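### 3.2 Table coverings in the home interviews

Households in Tomholm and Adden were asked which coverings they used for everyday meals and which they kept for guests. Of the 152 households that answered, 96 used a cloth at least once a week. Wipe-clean covers were more common in homes with young children, while woven cloths were more often reported by people over sixty. Four households used no covering at any time of year.
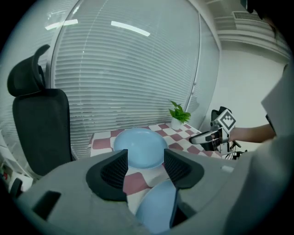
**Figure 4.** Red-and-white checkered tablecloth, with a light blue plate in the foreground.

Checks were the pattern named most often in both towns. Many respondents linked them with kitchens and outdoor meals and said they would choose a plain cloth for a formal dinner. This matches the Gulyás inventory, in which plain white cloths make up most of the 678 entries listed under holiday use. Adden households also reported ironing their cloths less often than those in Tomholm. The interviews took place in October, so summer use may be underreported. Washing and storage are covered in Section 3.3.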